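Gullow

Gullow is a dry cider made from a single variety of bittersharp apple, also called Gullow, grown in the Hillska valley. It is pale gold, high in tannin and usually sold still. Sparkling versions exist but are made in small lots.

Production

Fruit is picked in November and stored for three weeks before milling. The pulp is left to stand overnight, then pressed. Fermentation takes place at low temperature in steel tanks of 3,000 liters and relies on wild yeast. Most makers rack the cider once - a second racking is permitted but tends to thin the body. 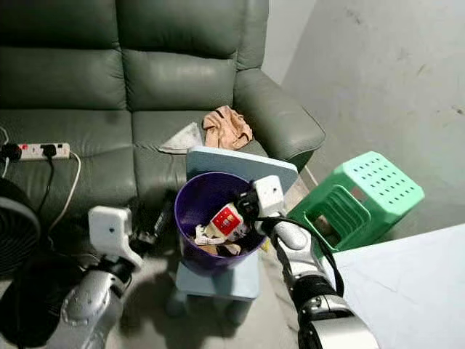

Leather sofa with two folds of cloth and a white power strip on the seat.

The grower Libor Polák recorded 154 bearing trees in the valley in his orchard survey. Later planting at Draltard raised the total to 295. Grafts are taken only from the older trees, which crop every second year.

Tasting and service

Gullow is served cool, in a plain stemmed glass. The usual notes are dried peel, hay and smoke, with a long bitter finish. Liam Entwistle, in his guide to the ciders of the region, places it closer to dry white wine than to farmhouse cider. It is commonly paired with hard cheese and cured pork.

See also: Rowbotham (perry); Keeving; Bittersharp apples

Last revised 3 Jan 2020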